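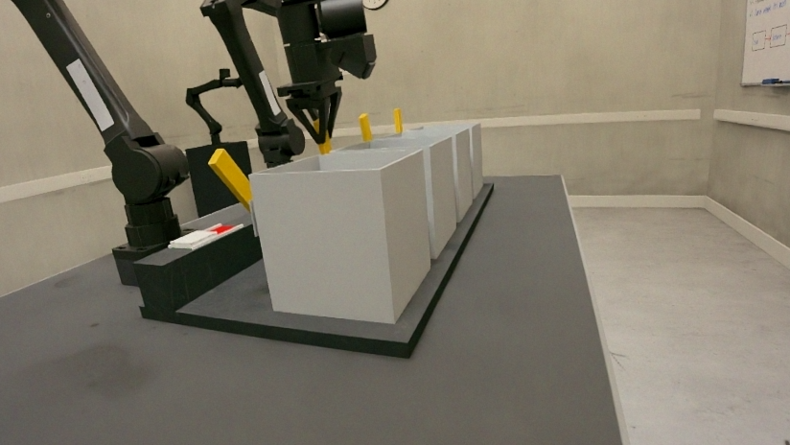 **Which shades does this list cover?**
Eyeshadow and eye primer only, from the Ridton and Naromley ranges. Lip and cheek colours are kept in a separate file.

# Vimulel shade list

1652 rows, one per shade, saved as a plain CSV. Last updated November 2019.

| Column | Meaning |
|---|---|
| `brand` | Ridton or Naromley |
| `shade` | name as printed on the pan sticker |
| `finish` | matte, satin, shimmer or glitter |
| `base` | primer worn underneath, blank if none |
| `wear` | hours before creasing |

Swatches were done on the inner arm, 20 to a sitting, with 2 coats each. Wear times come from eyelids and exist for 200 shades so far – the rest are blank, not zero.

## Known problems

- Naromley renamed several browns in October. Old names are still in.
- Duochromes are filed under shimmer.

Collected by Nelu Costache for the Stanciu make-up blog. Free to reuse with credit – please send corrections through the blog's contact form.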